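Participants in the Firkau survey were asked how often they cleared the main table at home and what usually stayed on it. We received 264 usable replies. Most came from households of three or more people, and most were filled in after the evening meal. 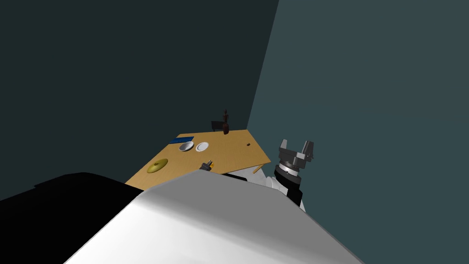

**3.2 Surfaces and clutter**

Replies were coded by the kind of item left out overnight. Paper goods made up the largest group, followed by dishes. We did not code items stored on chairs, although many people mentioned them. 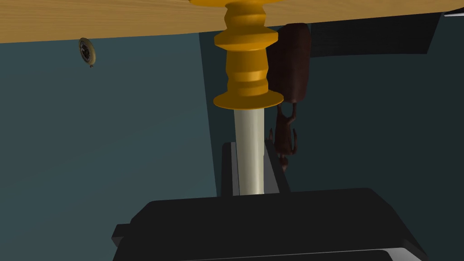

*Igor Hrnčiar and Kiran Ahuja*

The second round took place in May and used a shorter form. It listed 542 items by name, drawn from the Clavitz household inventory. Items named by only one household were dropped.
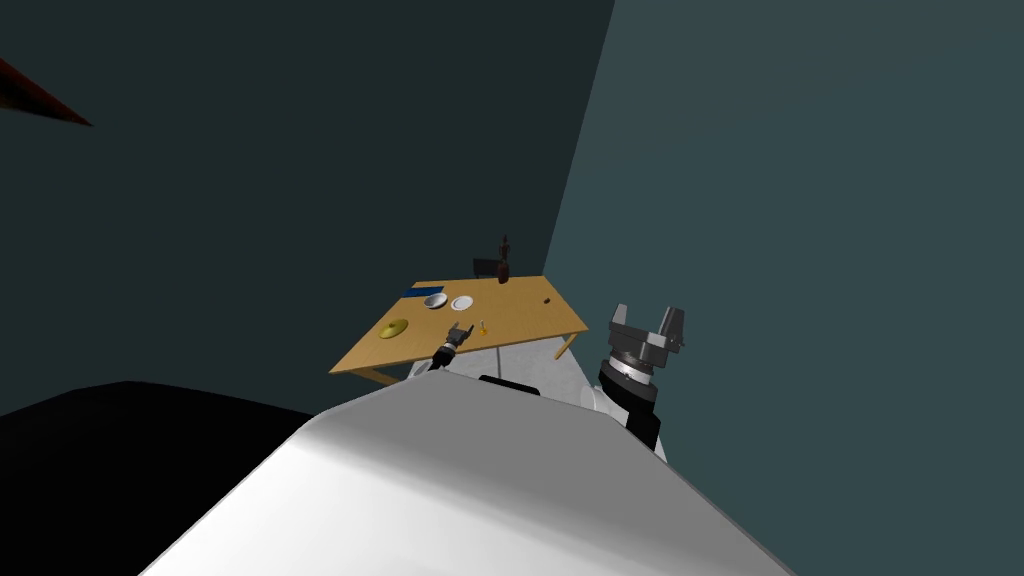

Wall color was recorded because earlier work at Listis linked it to how tidy a room was judged to be. Raters gave lower scores to rooms with dark walls, even when the same items were left out. Reach was scored separately, as the distance from a standing person's hand to the nearest table edge. An open gripper held upright beside a table, as in Figure 3, would score as near but empty under this scheme.

**Figure 3.** Reach position beside a table.

Scores for reach and tidiness were only weakly related. 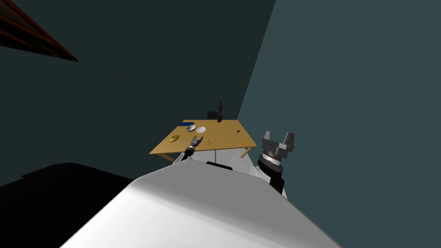
The relation was weaker still in the 226 households that ate in the kitchen, and we left them out of the final model.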